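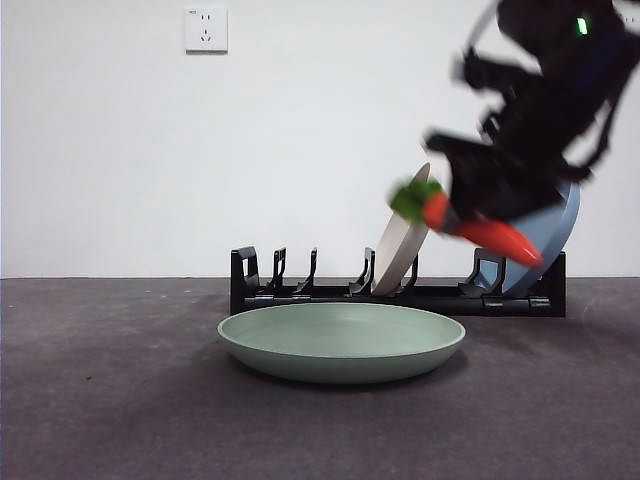
Looking after your bike kit between rides: tips from the utility room

Apr 21, 2023
By Gaspard Fleury

We use cookies to remember your preferences and to see which pages are being read. By carrying on you agree to this.

Now that the evenings are drawing out and the club rides are getting longer again, I've had a good many people ask me at the café stop how I keep my bottles from smelling and my shorts from going thin in all the wrong places. I did 1,106 miles between New Year and the end of March, most of them in drizzle, so I have had plenty of practice at the washing side of things (rather more than at the climbing, as anyone who has waited for me at the top will tell you!). What follows is simply what works in our house, and you are very welcome to pick out the bits that suit yours.

Bottles first

Empty them the minute you get in. I know you want to sit down, and I know the dog wants to tell you about its morning, but a bottle with an inch of energy drink left in it will be a horror by Wednesday. Rinse with warm water, then fill to the brim, drop in a teaspoon of bicarbonate of soda and leave it standing while you have your shower.

The nozzle is where the black specks grow. Most pull-up valves come apart if you are firm with them, and a baby-bottle brush or one of those little interdental ones from the chemist gets right into the corners. If yours won't come apart, work the valve open and shut a few times under soapy water. I have an old Jastia bottle whose top needs pliers wrapped in a tea towel, and I do it on the first of the month, muttering.

For a bottle that already smells, try half white vinegar and half water overnight, then two good rinses. Don't use boiling water on the soft squeezy sort, as they go out of shape and then rattle in the cage for evermore.

Dry everything upside down with the lids off. Lids put back on damp bottles undo all your good work.
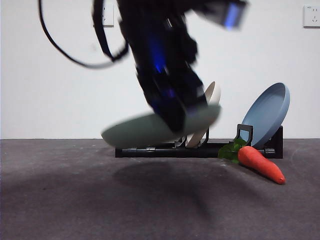 A rack earns its keep on washing-up day.

Shorts, jerseys and the dreaded white socks

Turn shorts inside out and wash them cool, at thirty, on a short cycle. No fabric softener, please! It coats the pad and stops it doing its job, and it does no favours to the stretch either. I use a plain liquid, a bit less than it says on the bottle, and run an extra rinse if my skin has been complaining.

Close all the zips before the jerseys go in. I ruined a lovely Le Goff jersey, bought on holiday and worn twice, by letting an open zip chew its way down the front, and I still have it in the drawer because I can't bear to part with it. Empty the back pockets as well. A forgotten banana is bad enough, but a half-finished gel gets into everything.

Mud should be left to dry and then brushed off outdoors. If you go at it wet you only push it further in. White socks that have gone grey will come back a fair way with a soak in a washing-up bowl of warm water and soda crystals, an hour or so, and after that I'm afraid it is time to buy black ones.

Never put any of it on the radiator. A clothes airer near an open window will have a jersey dry by the next morning in anything but the worst weather.

Chain oil on your hands (and the towel, and the fridge door)

Washing-up liquid and a spoonful of sugar, rubbed in before you add any water. My mother did this after gardening and it is every bit as good as the tub of orange stuff. For oil on fabric, dab neat washing-up liquid on the mark, leave it for twenty minutes and then wash as usual. Check the mark has gone before the garment goes anywhere warm.

Keep one set of rags for the chain and another for the frame, and don't let them meet. Mine live in two biscuit tins, and the chain tin has a big G on it for grubby. Rags soaked in degreaser or oil want spreading out flat outside to dry before they go in the dustbin, never screwed up in a heap.

The saddlebag

Turn it out twice a year. I did mine before the Zistow sportive last July and found two perished patches, a rusty Gekley multitool and a very old fig roll. A drop of light oil on the joints of the tool saw it right, and a pinch of talc rubbed over the spare tube stops it sticking to itself. Pop the tube in an old sock, too, so the tool can't rub a hole in it.

If you have a way of getting turmeric rice out of a white base layer, do write in, as I have been defeated so far.

Contact us | © 2023 | Back to top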